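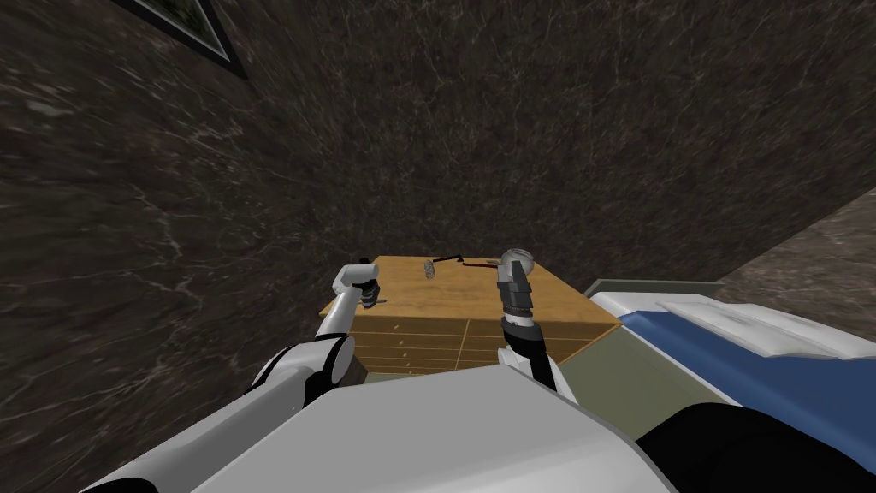

SIM / DEMO COLLECTION / Bedroom, cabinet top

February, 9:40. Marble wall again. Whoever dressed this bedroom for Plendier had expensive taste and no plans to sleep in it. Target today is 75 keepers. Total in the Flollgate set before this session: 566.

Head view is fine for driving the arms over the cabinet. Less fine for small dark parts near the fingertips. Hatsue says lean on the wrist views. I said I do. I don't, much.

10:25. Kenneth asked which way was up. Fair question - it took me a second too.
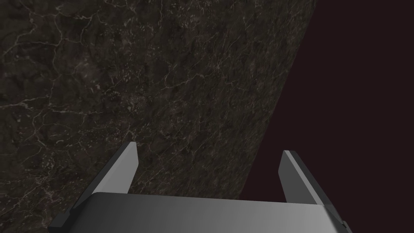 Wrist view, fingers open, nothing in them. Mostly marble.

Tossed six takes where I dithered before closing. The learner copies dithering beautifully, it's the one skill it has picked up on its own. Masanobu wants hesitations kept but tagged. We'll argue after lunch.

Stopped at 50 keepers, wrists sore (mine). 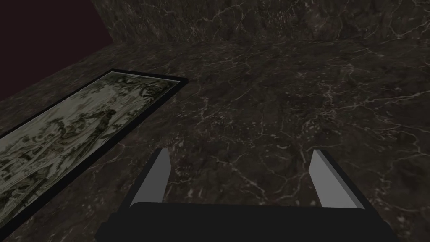
To do before the next session

- Decide what "start pose" means and write it down. Hanne has one version, I have another.
- Ask Tarcísio if the marble texture can be swapped on some resets. I don't want a policy that only works for the rich.
- 25 still owed.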